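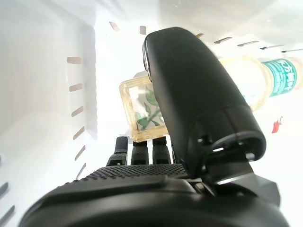
Trostgate House Kitchen Users' Meeting
Minutes of the meeting held 3 October 2026, upstairs lounge

Present: one resident from each floor, plus the Favard Street annex, plus a second person from the third floor who came for the cookies and was allowed to vote.
Apologies: the fourth floor, by text, after the meeting had begun.

1. Minutes of the last meeting

The June minutes were approved with one change. The words "heated discussion" are to be replaced by "discussion." The second floor asked that its objection to the change be recorded. It is recorded.

2. Matters arising

The dish towel rota has lapsed. It was agreed to bring it back and to see how long it lasts this time. The key to the broom closet has been found in the broom closet.

3. The freezer drawer

The main item. The bottom drawer of the refrigerator has been cleared down to the white bin, following the notice that went up over the summer and was ignored until the bags came out. The chair thanked those who turned up to claim their food and, at greater length, those who did not.

The bin had three green drink cans lying in the back right when the drawer was last looked at. The first floor holds that cans in a freezer are a quick way to get a cold drink. The annex holds that they are a quick way to get a frozen explosion, and described one from its own experience in more detail than was needed. A motion to ban cans from the drawer passed. A motion to ban them from the entire refrigerator was laughed at and withdrawn.

The small square container with the green leaf design was discussed separately. It is see-through and slightly yellow, and it does not belong to anyone who was in the room. The second floor believes it is part of a set. The third floor believes it is the set. It will be kept on the windowsill in the lounge until the next meeting, after which it becomes communal, like everything else left here long enough.

Agreed: anything going into the drawer gets a floor number and a date written on it. "Mine" is not a floor number.

4. The counter

It was noted that the white counter shows everything. The first floor has wiped it, and wiped it again, and would like it known that specks come back. Proposals to cover it with a cloth, a mat and a large tray were heard in turn. None found a seconder.

Agreed: bottles and jars go back to where they live after cooking. The front edge of the counter is not where they live. The bottle of pale yellow liquid with the white cap and the green label was mentioned by several people, two of whom had different ideas of what was in it. Whoever bought it is asked to say so before somebody fries an egg with it.

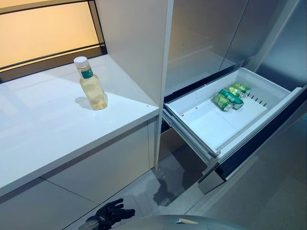 5. Cabinet doors

The lower cabinets have no handles, and new residents continue to push on them in the wrong places. The annex offered to put a small sticker on each door at the correct spot. The second floor said stickers would ruin the look. The annex asked what look. The item was moved to the next meeting.

6. Money

The kitchen fund stands at $302. The quote from Radu for deep cleaning the refrigerator, inside and out, is $19 more than last year's and was accepted with sighing. Wirkska has still not sent the replacement water filter, and a second email will be written in a firmer tone. The contribution stays at $20 per floor. The fourth floor owes for June.

7. Any other business

The refrigerator doors show streaks. It was suggested that people open them with dry hands. It was suggested in reply that people mind their own hands.

The third floor asked whether the orange glow behind the counter could be made less orange in the evenings. Opinion was split between "cozy" and "like living inside a toaster." No action.

A request for a second freezer was declined before it was finished.

8. Next meeting

Date to be posted on the refrigerator. The third floor will bring cookies again, this time enough for the minute taker.

Meeting closed when the lounge was needed for movie night.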